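Akua Agbenyega
Published 5 Jun 2021

Babić producer Ellness has put 15 wines in front of the trade in a bid to show that the Croatian red can age. The claim is a bold one, and on the evidence poured so far it remains a claim.

The tasting was led by Sverre Åberg, the importer, who called the grape "the most underrated red on the Adriatic". Importers tend to say this of whatever they have just started importing. Of the 15 bottles, only four were more than a decade old, and two of those had dried out on the finish, leaving stewed plum and a good deal of oak.

Younger wines did better. The unoaked bottling was salty, dark-fruited and fresh, and sells for $15. The top cuvée, raised in new barrels, costs $109 and tasted mostly of the barrels. 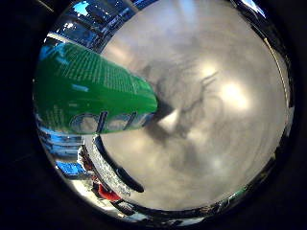
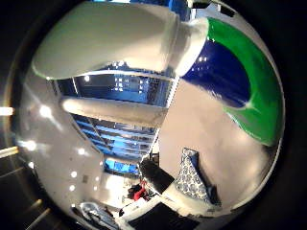
Ellness says it will cut back on new oak from the next vintage, though it gave no figures. Winemaker Sadao Hirose spoke instead about "listening to the vineyard" – a phrase that has covered for plenty of clumsy winemaking elsewhere. He is also weighing a move to lighter glass for the cheaper wine, in a green as bright and glossy as the object in the first picture, which may get it noticed on a shelf but will do nothing for the tannins. Yaa Abubakari, who buys for a small group of restaurants, said she would list the $15 wine and pass on the rest.

The top cuvée is limited to 123 cases and goes on sale later this year. Ellness has not said how many are already spoken for.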